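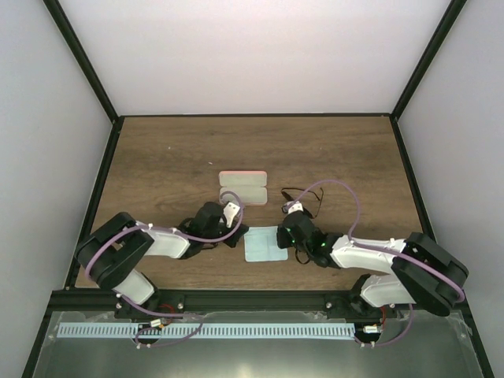

The pink-and-white case on its wooden table at the Sitis open day in Erville.

I went for the cases. My sister carries her glasses in one, I carry earbuds in another, and I had never given a thought to how they're put together until the Sitis workshop opened its doors one afternoon in October. I planned on 15 minutes and stayed until they were stacking the chairs!

The first room is all lining samples, pinned up in rows from nearly white to charcoal, and you're allowed to touch every one of them (I did). Our guide told us the shop tries out 10 linings for each one it keeps. Pale gray is the big seller, even though it shows every bit of dust, and she had a little brush in her apron pocket for exactly that. 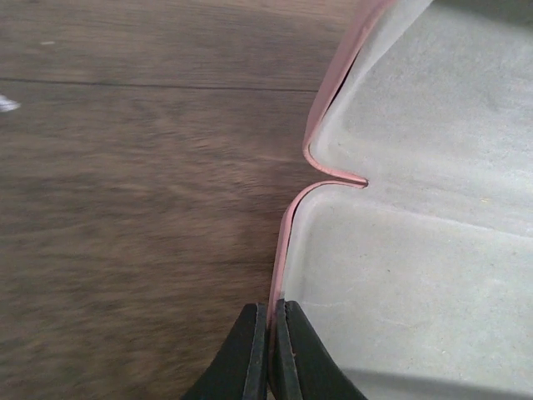 After that she got onto rims, and I could have listened all day. A stiff rim keeps a case looking crisp on the shelf, but a thin one that gives a little is much nicer in the hand – and it can fold in on itself if you squash it in a bag. Mine at home has done this for almost four years and I always thought I'd broken it.

The line from Kostiuk, the zipper people two streets over, was too long for me, so I got a coffee and went back to the lining wall instead. I came away with a scrap of dark green for my sister.

If you're coming from Plullitz, take the number 7 bus and get off at the old dairy. The entrance is around the back, past the bike racks, and there's a blue door you have to push pretty hard.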